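Trurura pastel tableware and pumpkin set, reviewed

Two stars from me, possibly two and a half if I'm in a good mood. I bought this in June, well before anyone sensible thinks about autumn, because the shop in Stinton had knocked it down to 30 pounds and I needed a spare plate and mug for the back room anyway. The pumpkins came with it whether I wanted them or not.

The listing talks about "heirloom quality". I have my doubts. The plate is a round lavender one with a shallow rim, and shallow is the word. Toast, fine. Anything with gravy, carry it slowly. It's a nice enough colour, more blue than the website made out, and it shows every light bulb in the room.

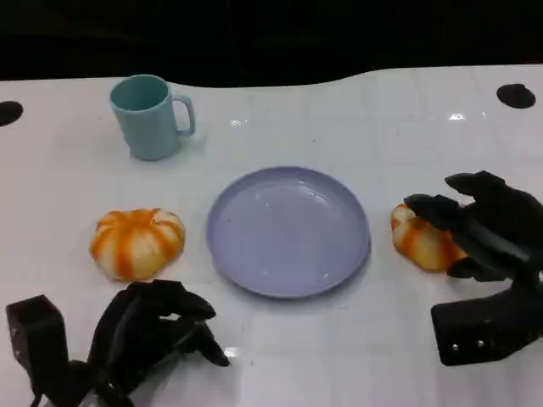 The mug I like better, though I resent paying for a set to get it. Light teal with a darker inside, matte finish, and a handle you can get hold of. They claim it holds 300 ml. I measured, and it does if you fill it to the very top and don't plan on moving it.

As for the pumpkins, they're squat, ribbed little things in orange and cream stripes. My niece took to them at once, but she is 7 and would take to a doorstop if it had stripes. They stay where you put them, I'll give them that. Whether you'd want them out for more than a few weeks of the year is another matter, and the makers' idea that they "bring the harvest home all year round" is pushing it.

Delivery to Skokville took nearly 2 weeks and the box was mostly paper. Szabó do a plain mug and plate for less, without the vegetables, and if you only want something to eat your lunch off I'd start there.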